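Notes for week 2 – Soil drainage and the home vegetable plot

Water leaves a bed in three ways: it runs off, it sinks, or it goes back into the air. Most problems in the Hakum plots come from the second one. Clay holds water so tightly that roots run short of air.

**The hole test.** Dig a hole 200 mm deep, fill it with water, let it drain, then fill it again. Time the second filling only.
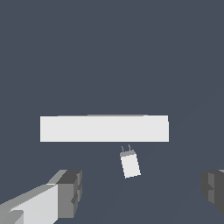
A drop of 80 mm overnight is poor. If the hole is empty by breakfast, choose crops that can stand dry roots. Repeat the test in November, when the water table is higher – summer results flatter a heavy soil.

**Raised beds.** These help on clay but dry out early in the season. The Nyanda trial used beds on bare subsoil and lost most of its lettuce.
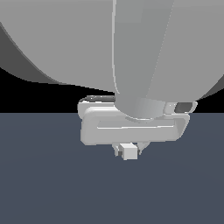 A reader of last year's handout objected that the lettuce failed from slugs, and that the beds at Penditz, built the same way, cropped well. The objection is fair. The trial kept no slug records, so treat its result with care.

**Adding sand.** Small amounts make clay worse. Use compost and keep off the bed when it is wet.

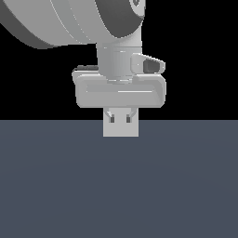

*Gray arm over a plain dark floor, computer rendering.*

**Ditches.** Sillska has a fall of 1 in 80, enough for an open ditch. Clear it before leaf fall, and pile the spoil on the downhill side.

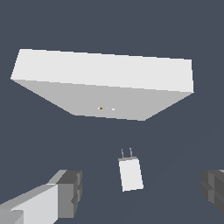
*White block, two faces showing.*

For next time: run the hole test in two spots and bring both times. Read the section on mulches, except the tables.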